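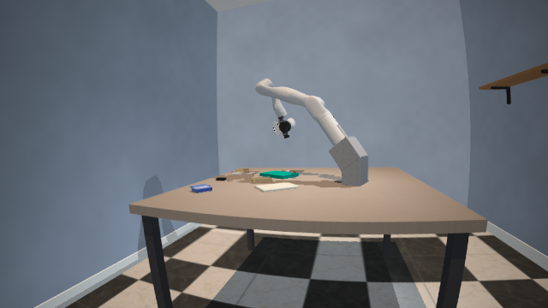
Flisari returns desk gets its arm, in software first

Resten, February. The returns desk at Flisari is getting a robot arm. Staff have been working with a simulated one for weeks already, and four jobs on the desk will change when the real thing is bolted down.

Flisari handles returned stationery and small household goods for web shops. Books, pencils, cups, little boxes, whatever comes back. Up to 142 parcels an hour on a bad morning, all of it opened, looked at and sorted by hand. The hands stay, for the opening part anyway. The sorting goes to the arm.

The setup comes from Brallar, the integrator that did the pallet line next door at Gentile. Their method is to build the bench on a screen, run the arm over a spread of mixed items and let the people who know the goods say what's wrong with it. Then change it and run it again.

"I had a lot wrong with it," said Akinyi Mbwambo, shift lead on returns. "They had the reject spot where my elbow goes. And everything laid out nice and flat. We don't get nice and flat, we get a pile."

The layout has been redone twice on her say so. Mbwambo now gets one paid hour per shift at the screen, during the 2 p.m. lull, and her notes go straight to Brallar. Two other sorters have asked for the same.
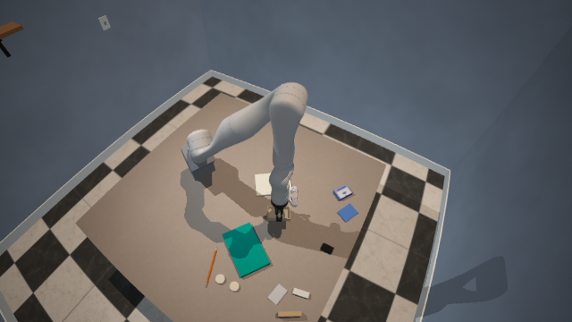 Simulated run at the returns bench: gripper down on a small tan box, with a book, a pencil and a clear cup among the items on the mat.

Boxes were the easy part, according to Armelle Texier, who runs the project for Brallar. Flat things are harder. Cards, sheets of paper, anything thin that lies tight to the surface. See-through items are a headache too and will stay with the human sorters for the time being.

"If a sorter tells me a cup takes her a second and takes my arm a whole lot longer, I'm leaving the cup with the sorter," Texier said. "No shame in that."

What it means on the floor: the four sorting positions become two sorting positions and two checking positions. Pay grade is unchanged, Flisari says, and no one is being let go over it. The checkers open parcels, pull out broken or dirty goods and deal with whatever the arm sets aside. They also get the stop button. Anybody on the desk can hit it without asking first, and that's in writing after staff pushed for it.

Not everyone is sold. Sorters who like the steady rythm of the old desk say checking is more tiring, more looking and less moving. There is also the matter of the hourly target. The old one was set per person and makes no sense with an arm in the middle. Management has agreed to drop it for the first 400 hours of live running and look at the numbers after that. Staff want it gone for good. Talks on that are still open.

Breaks were another sore point. The arm doesn't need one, so who watches it at lunch? Answer for now: it stops when the desk stops. Mbwambo asked for that one herself and got it the same afternoon.

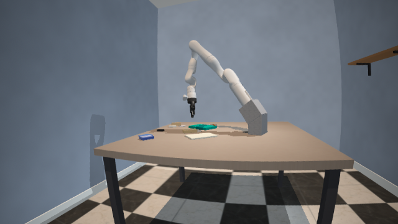 What happens next

Brallar keeps running the simulated table until the item list is settled. Small boxes, books and blocks are in. Paper is a maybe. The real arm comes after that, fenced off to begin with and run only on the morning shift.

Training for the checking positions is on paid time, in small groups. Sorters who would rather stay off the robot desk can put in for a move to packing, and so far one has.

The old sorting tables won't be thrown out either. One stays set up by the dock door in case the arm is down, and the crew will work a full shift on it every so often to keep thier hand in. Mbwambo wants that shift on the schedule before the arm goes live. Texier said she would bring it to the next planning meeting with Flisari.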